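Bemenico Table Sets — data card

README, second revision
Maintained by Mackenzie Boychuk

1. What is in this set

Bemenico is a collection of pictures of ordinary tables with ordinary things on them: bowls, cups, kettles, lamps, tissue boxes, bags from shopping. I started it in January because I needed material for a small study about how people leave their tables between one use and the next. The existing sets which I could find were mostly kitchens in catalogs, very clean, and I wanted tables where somebody has put down a bag and has not unpacked it yet.

The set has 600 pictures, divided over 78 table layouts. A layout means one table with one group of things. Within a layout the things may move, but no new thing comes in. If a new thing comes in, it is a new layout and receives a new number.

2. Folders

tables/ holds the pictures, one folder for each layout.
notes/ holds one plain text file for each layout, written by hand.
lists/ holds the vocabulary and the split files.

The split files were made by layout and not by picture. Please keep it so. In the first revision I mixed them, and the same kettle was in training and in test, which made the results look much better than they should.

3. Vocabulary

The vocabulary has 60 words. I tried to use the word which a person would say at home. Some choices needed discussion, so I write them here:

bowl — any open round dish, also when it has a lid on. The lid is a second label, "lid", and it gets its own line in the note.
mat — a flat piece that lies on the table and has things on it. A tablecloth is not a mat.
cup — with handle or without handle. I do not separate mug and cup.
kettle — electric or for the stove. The base is part of the kettle.
bag — shopping bags of paper, plastic or cloth. The material is written in the note only when it is clear.
tissue box — the tissue that comes out of the top is part of the box.
lamp — the cable and its switch belong to the lamp, also when they go over the edge of the table.

Crumbs, specks and small marks are not labeled. In Herrero's older list they had the label "dirt", but I removed it, as two people almost never agreed on what is dirt.

4. How the notes are written

Each note says first what stands on the mat, then what stands on the bare table, from back to front. If a thing is half on the mat and half on the table, it is written in both parts with the word "partly". Bags are the usual case. They are wide and they lean, and it is often not possible to say where they end.

For a covered bowl, the note does not guess what is inside. One reader wrote "rice" for a pale content and another wrote "dough", and after this I made the rule that we write only the color.

5. Known problems

Bags are too frequent in the red and white colors. Lamps are nearly always black. There are few tables with a cloth, and only two layouts have a glass table. Shiny kettles reflect the room, and some readers labeled the reflection of a cup as a second cup. I corrected the ones I found on Thursday, but there can be more.

The vocabulary is in English only. A translation from Cilura is promised and will go into lists/ when I have checked it.

6. Corrections

If you find a wrong label, please write me the layout number and the word. You do not need to send the picture back. Please do not correct the note files directly in your copy and then share them, because then we have two versions with the same name — this has happened one time already. 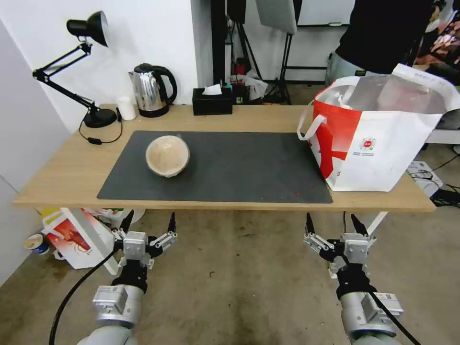

Corrections which change the vocabulary itself wait for the next revision. Corrections of a single note go in at once.

Related items

Kukov Shelf Sets
Bemenico Table Sets, first revision (withdrawn)
Herrero household word list
Cilura translation notes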